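Jitevside Kitchens: table clearing and dishwash automation
Progress report to the Grikari Fund, second period
Prepared by Coralie Costigan, project lead
11 Mar 2020

Where we are

The short version is that we are eight weeks behind on the hardware, slightly ahead on the software, and further along with the staff than I had any right to expect after the December meeting, at which a pot washer asked whether the robot would also be getting the split shift.

You will remember that the grant covers one two-handed machine for the clearing area behind the main canteen at Jitevside, where used crockery comes in on trays and has to be sorted and stacked before it goes through the washer. On a full day that is 1000 covers. The stacking is done by hand, by people standing on a floor that was mopped recently and will be mopped again soon. It is the job everyone swaps out of if they can.

Hardware

Jernosport delivered the frame and both arms in January. They did not deliver the floor plate, which they believed we were making. We believed they were making it. I have read the correspondence again and both beliefs are reasonable. The plate is now on order at our expense and comes out of the contingency line (see the budget sheet, row 14). Until it arrives the machine is standing in the dry store with a dust cover on, where it has been given a hairnet.

The hygiene inspection of the hands has been moved to the next period as a result.

Software

With the real machine idle, the team has put its hours into simulation. The control software, which we call Âu for reasons that predate me, now runs a set of 37 table-clearing tasks, from picking up a single cup to nesting mixed bowls. We ran 122 attempts at the bowl tasks this period. Bowls of the same size go well. The weak spot is letting go: the hand sometimes hangs on for a moment too long and takes the bottom bowl for a walk.

We have also begun on two-handed work, where one hand does the stacking and the other gets on with the next item. At present the second hand spends a good deal of its time waiting to be told something, and the kitchen staff have been quick to name colleagues it reminds them of.

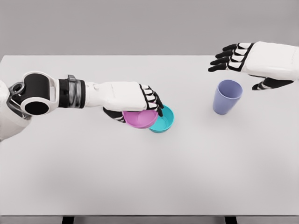

Bowl stacking in simulation: the left hand has the pink bowl at the teal one, the right is over by the cup.

Staff

We promised you an account of what changes for the people, so I will be plain about what has been agreed and what hasn't.

Agreed: no hours are lost in the clearing area for the length of the grant. The eight people on the rota each get a paid half-day of training, and two of them will become operators, with a pay step to match. The operators can stop the machine at any time and do not have to fill in a form first. An earlier draft had a form.

Not agreed: what the rest of the rota does once the stacking is off their hands. Management's paper says "higher-value tasks", and when pressed it turned out to mean wiping down the trolleys. I have sent it back. The staff's own suggestion is to move one person per shift to the serving counter, where the queue is, and I think they are right. It would need a change to two contracts and a conversation with catering that I have been putting off.

There is a real worry, raised twice, about pace. A person stacking can slow down when the washer backs up. The staff want to know who sets the machine's speed and whether they will be expected to match it. The answer we have given is that the operators set it. I would like that written into the site procedure before the machine leaves the dry store, and have asked for your support on this in the covering letter.

Next period

Fit the floor plate and move the machine. Hygiene inspection. Repeat the bowl tasks on real crockery, beginning with the chipped stock. Fix the late release. First operator training. Have the conversation with catering.

Spending is within budget apart from the plate. We are not asking for more money this time, only for the end date to move by eight weeks.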